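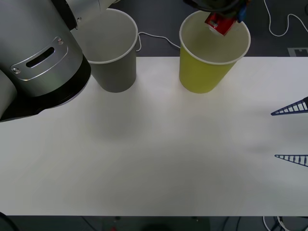

4. Evaluation of the Brado Sorting Package

4.1 Scope and configuration

Brado is a software and calibration package for tabletop sorting with two arms, sold by Fletalham as an add-on to existing cells. The buyer supplies the arms, the grippers and the computer. The package supplies a calibration routine, a grasp planner, a bin model and a scheduler that decides which arm takes the next item. Brado was chosen for this study because its documentation claims that it needs no fixed item positions and no instrumented bins. Both claims are tested below. The open-source planner Cui, described in Section 3, serves as the baseline throughout.

Figure 4 shows the cell during a sorting cycle. Two open round bins, one gray and one yellow-green, stand at the far edge of a white table. One arm holds a red can at a tilt above the yellow-green bin, with the lower end of the can pointing into the opening. The ribbed fingers of the second gripper reach in over the table from the right. The arm at left passes close to the gray bin, and part of it overlaps the rim in this view. The overlap matters for the occlusion results in Section 4.4.

Items were placed in the area between the bins and the near edge of the table. Placement was random in position and orientation, with the restriction that no item rested on another. The assignment of item classes to bins was swapped halfway through the trials so that any effect of bin position could be separated from item type. The bins were neither clamped nor marked.

4.2 Installation

Installation follows six steps in the vendor's guide: arm registration, camera registration, table plane fit, bin capture, gripper profile and scheduler check. The first three are automatic once the arms have been jogged to their start poses. Bin capture requires the operator to outline each rim on the screen. The package then fits a circular opening and a wall angle to the outline. The fit was accepted without correction for the gray bin. For the yellow-green bin it was repeated, as the first result placed the rim too low and the scheduler check rejected it.

The gripper profile was the least satisfactory step. Brado ships with profiles for rigid parallel jaws only. Fingers that bend under load have to be entered by hand as a table of opening width against contact depth, and the guide does not say how closely these points should be spaced. We used the spacing from the Drusov gripper library, which is distributed separately and can be imported after minor editing of its header. With the default profile, the planner closed too early on cylindrical items and pushed them across the table. With the imported profile this behavior was not observed.

Cui required no bin capture, but its drop positions had to be taught for each arm and taught again whenever a bin was moved. The two systems therefore ask for operator time at different points. Brado concentrates the work at setup, while Cui spreads it over the life of the cell.

4.3 Procedure

A cycle was defined as one item picked from the table and released over a bin. A cycle was scored as successful if the item came to rest inside the correct bin and neither bin had been displaced by contact. An item that struck the rim and then fell in was scored as successful and logged separately as a rim contact. An item dropped on the table was scored as a failure even if the system recovered it in the following cycle.

A total of 4000 cycles was run with Brado, and the same number with Cui, using the same item set and the same sequence of placements. Arm speed was held at the same limit for both. Recovery behavior was left at the factory setting. No operator intervened except to restart the cell after a protective stop, and every restart was logged together with the joint positions at the time of the stop.

4.4 Results

Brado failed in 26 of 4000 cycles. Most of these failures were drops during transfer, and nearly all of the drops involved cylindrical items gripped near one end. An item held in this way tends to rotate between the fingers as the arm slows over the bin. Brado compensates by tilting the item before arrival and lowering its free end toward the opening, which shortens the fall and reduces the chance of rim contact. The compensation was effective when the grasp was correctly estimated. When the estimate was wrong, the tilt was applied in the wrong direction and the item was released across the rim.

Cui failed more often, and its failures were distributed differently. It releases every item in the orientation in which it was picked. Long items held level across a round opening therefore produced frequent rim contacts, and some of these moved the bin. Once a bin had moved, the taught drop position was no longer valid and the failures came in runs until the cell was stopped. Brado refits the rim before each release and did not show this pattern.

The refit depends on a clear view of the opening. When an arm link covered part of a rim, the package fell back on the last accepted fit. This occurred more often for the gray bin than for the yellow-green one, an effect of the mounting position of the arm on that side. The fallback did not itself cause a failure in our trials, but we did not move a bin deliberately while it was hidden, and the behavior in that case remains untested.

Scheduling was conservative. With both arms enabled, Brado reserves the full volume above a bin for one arm until the release is confirmed, and the other arm waits over the table. The gain in throughput over a single arm was consequently smaller than the vendor's material suggests. Narrowing the reserved volume is possible through a configuration file, although the guide describes the setting as unsupported. We left it unchanged.

4.5 Limitations of the comparison

The item set contained no bags, no soft packaging and no items wider than the gripper opening. Both bins had wide round mouths and tapered walls. The rim fit assumes a circular opening, and a rectangular bin would have to be entered as a custom model, a procedure we did not attempt. Lighting was constant throughout the trials. The release of Brado tested here was the one current in September, and the rim fitting module has since been revised by the vendor. Results for the revised module are not included. The license price was not considered in the comparison, as it depends on the number of arms and on the support contract.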